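Keeping fruit through October
From the Arna food-share newsletter, by Areti Kontogiannis
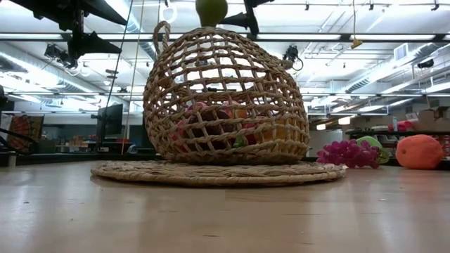 The Arna share took in 1,945 kilos of fruit this season, compared with 1,435 kilos last year, and most of it reached you in the last weeks. I know this because my telephone is full of messages. Half of them say thank you, and the other half ask what to do with so many pears. I wanted to answer everybody one by one, but then I would do nothing else until Christmas, so I have put my answers into this longer item.

First, about the pears, which were the most discussed. The pears from the Visen side are picked hard. This is correct and not a mistake of the pickers. A European pear that stays on the tree until it is soft often becomes brown and grainy in the middle, and from the outside you notice nothing. So the pickers take it when it separates from the branch with a small lift of the hand, and the ripening is your work at home.

If you want to eat them soon, leave them in the kitchen in a single layer. Press very gently next to the stem every day. When this place gives a little, the pear is ready, even if the belly still feels firm. If you wait until the belly is soft, you have waited too long. I made this error for many years, and I believed that I did not like pears.

If you want to eat them later, put them in the coldest part of the refrigerator and take out a few at a time. Some late varieties even need a period of cold before they ripen well. The ones in the green crates are of this kind. A family from Kornau wrote that theirs stayed hard like stones on the windowsill and then went wrinkled. These were green crate pears that had no time in the cold. Please give them a couple of weeks in the refrigerator first, and after this bring them to the warm room.

Now the apples. Apples make a gas, ethylene, which tells other fruit to ripen, and they make plenty of it. This can be your friend or your enemy. Put one apple in a paper bag with a hard pear or a green banana and close the bag loosely. You will see a difference in a few days. But the same apple will make your carrots bitter and your potatoes sprout, so please do not keep the apples and the vegetables in one drawer. In my cellar the apples have one wall and the potatoes have the opposite wall, and the window between them is always open a little.

For long keeping, only choose apples without damage. This sounds easy, but at the sorting table everybody is generous and says, "oh, it is only a little mark." A little mark in October is a brown wet hole in December, and its neighbors have it also. Eat the marked ones first, or cook them. I wrap the best ones in newspaper, one sheet for each apple, and lay them in a flat box. My mother did not wrap hers and they kept well too, but she went down every evening to look at them, and I am not so disciplined.

Not every apple is made for keeping. The early red ones that came in the first boxes have already lost their crispness in most houses, and I am sorry to say that nothing will bring it back. They make a good sauce. The yellow ones with rough skin are the opposite: they are sour and almost unfriendly now, and they will taste much better after New Year. If you have received these and you did not enjoy them, hide them from yourself.

A question which came more than once: should fruit be washed before it is put away? No. Wash it when you eat it. Water stays in the hollow around the stem, and there the mold starts. If there is soil on the fruit, you can wipe it with a dry cloth. The white dust on plums and grapes is natural, the fruit makes it itself as protection, and it should stay on as long as possible.

Plums are nearly finished for this year, but a last delivery will come from Visen if the nights stay mild. They ripen a little after picking, they become softer, but they do not become much sweeter. So if your plum is not sweet on the first day, bake with it. I make a simple tray cake with yeast dough, the plums cut side up and very close together because they shrink, and the sugar goes on only after baking. If you put the sugar before, it pulls out the juice and the dough becomes wet.

Grapes do not ripen at all after picking. What you receive is what you have. Keep them cold, on the stem, in a box that is not completely closed. Mr. Hidayat at the shop has a habit of freezing the loose ones on a tray and selling them to the schoolchildren in small cups, and I have started to do the same at home for my grandchildren, cut in half for the youngest one.

Quinces, at last. We had two trees this year and very few people wanted the fruit, which I find a pity. Yes, they are hard to cut. Yes, you cannot eat them raw, or you can, but you will do it one time only. Please take one anyway and put it in the room where you sit in the evening. The smell is like roses and pineapple and it fills everything. After some weeks, when the skin is deep yellow and the gray fuzz rubs off with your thumb, you can cook it. To make cutting easier, put the whole quince in the oven at a low heat for half an hour. Then the knife goes in without a fight, and you do not have to ask a strong neighbor.

Keep the quinces away from other fruit if you store them for long, because they give their perfume to everything. A reader told me that her butter tasted of quince for a week. She did not complain about it, I must say.

About fruit bowls and where to put them. The common advice is to put fruit in the refrigerator or in the cellar, and for the quantity you keep for winter, this is right. But I also believe that people eat what they see. In my house, the pears in the refrigerator are forgotten and the pears on the table are gone by four o'clock. So I keep a small amount on the table, what we will eat in two or three days, and I fill it again from the cold. Do not put it in direct sun and do not put it beside the stove. Air must be able to go around the fruit, so a woven or open container is better than a deep glass bowl, where the ones at the bottom become damp and nobody looks at them. Once in the week, take everything out and turn it over. Citrus should be checked with special attention, because one moldy lemon is enough to spoil the ones that touch it.

And the small flies. Everybody has them this month, also very clean people. The eggs may already be on the fruit when it comes into the house, or the flies come in from outside by the smell. I put a small glass on the counter with a finger of cider vinegar and one drop of dish soap. The vinegar calls them, and the soap breaks the surface so that they sink. Change it every second day. It is also useful to look at the places where we do not think of fruit - the drain, the damp sponge, the bottom of the compost pail. Last year I blamed my apples for a long time, and the true guilty one was a forgotten onion behind the flour.

For those who have really too much, the drying machine is again available to borrow. It stands at Hidayat and you can have it for 15 hours, this means that you collect it in the late afternoon and return it the next morning. Cut the apple rings as thick as a pencil. If they are thinner, they stick to the trays, and cleaning the trays is not pleasant for the next person. Pears can be a little thicker. They are ready when you bend a piece and it does not show any moisture at the fold. Let them cool completely, then put them in a jar and shake the jar once a day for a week. If you see drops on the glass, they must go back in the machine. Please write your name in the book when you take it, and please also cross it out when you bring it back. At the moment the book says that the machine is in three different houses.

Jars are needed too. We have many lids and not enough glass. Medium size is best, with the label removed if you have patience. The label comes off with warm water and a little cooking oil for the glue. You can leave them in the box at the side door, also in the evening.

Some people in Kornau asked if they may give back a part of their share. Of course, but please do it while the fruit is still good. I receive it gladly at seven in the evening with one telephone call before. What I cannot use goes to the press. The press will run once more before the end of the month, and there every kind of apple is welcome, also the ugly ones, only not the rotten ones. Cut out the bad places at home. Bring your own bottles, clean and with a cap that closes well, and leave some space at the top if you intend to freeze the juice.

In the next newsletter I will write about walnuts, which are late this year. If yours are already falling, collect them every day and take off the green husk the same evening. Wear gloves for this work, because the brown color stays on the hands for a very long time.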